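Claminthorpe workroom: floor, seating and waste bins

Gallery page, October 2019. Compiled by Fraser Crichton, with notes on the fittings by Hamish Crichton.

The workroom on the upper level at Claminthorpe was refitted in September. The old carpet tiles were lifted, the subfloor was levelled and a printed plank-pattern covering was laid over the whole area. Desks went back in the same positions as before. Chairs and bins were replaced at the same time under the Cumska order, reference 364.

The covering is a weathered board print in grey, brown, beige and charcoal. Knots and grain are part of the print, as is the faded stencil lettering of the kind found on shipping crates. The lettering runs in more than one direction, so some of it reads upside down from the door. Joints were sealed and the perimeter was finished with a 19 mm bead. The fitter's sheet gives a maximum rolling load per castor, and a copy is kept in the Geddes folder with the cleaning instructions.
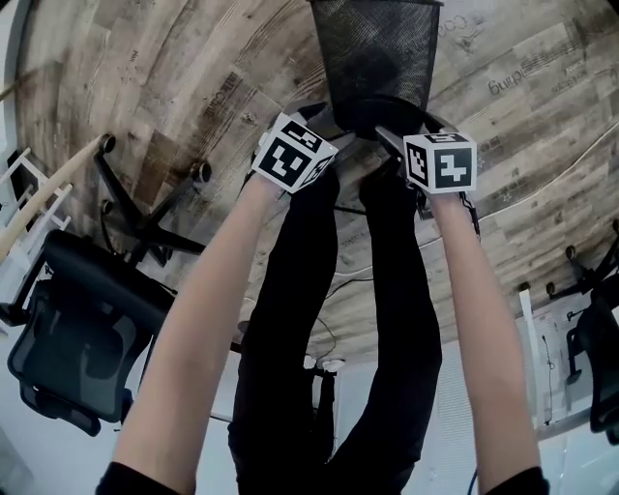

How often should a mesh bin be washed?

Once a month is enough for a bin that takes only dry paper. Use warm water with a little washing-up liquid and a soft brush, working from the outside of the mesh inwards. Rinse, shake off the water and stand the bin upside down until dry. A bin that takes food waste should have a liner and be washed weekly.

Black mesh wastebasket, round, with dark fine-woven walls, held between both hands and tilted. Black office chair with a mesh backrest to the left.

Notes on the bins. The previous ones were solid plastic and held dust against the inside wall. Mesh lets fine debris through, so pencil shavings and the contents of hole punches go in the lidded tub by the printer. Bins are emptied into the Zoment sacks, 60 litre, stored flat in the bottom drawer. Turn the bin over completely and tap the base. Paper clips lodge at the rim and should be picked out by hand.

Notes on the chairs. Mesh backs are vacuumed with the brush head on low suction. Castors are checked for hair and thread when the floor is mopped. Hard-floor castors only; the carpet type marks the print.

Notes on the floor. Sweep first, then damp mop along the length of the boards. No wax, no steam. Cables are to be lifted clear before mopping and laid back along the wall afterwards.

Corrections to Fraser at the Claminthorpe office. The stairwell and store cupboard will be added as a separate page.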